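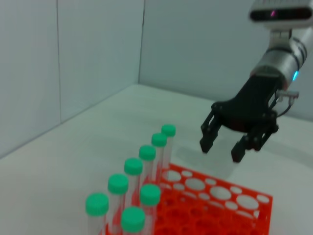 Why did the robot stop when nothing was broken, Sorcha Flanagan wanted to know after reading last month's page. It's a good question, and the answer is that the robot was told to.

The robot at Skalldale picks up test tubes by their green caps. It has two fingers, and each time they close, it checks how far they moved. If they close too far, there is no cap between them.

One day in July the fingers missed a cap. The robot tried again and missed again. After 2 misses it must stop and call a person — that is its safety rule. A robot that keeps grabbing might knock a tube over or crack it.

Duarte Cordeiro pressed the stop button before he put his hand near the arm. Then he found the fault. The rack had been put back slightly crooked, so the caps were not where the robot expected them.

He pushed the rack straight and started the arm again. It moved 40 tubes that afternoon.

Never reach towards a robot arm that has gone still. It may only be waiting.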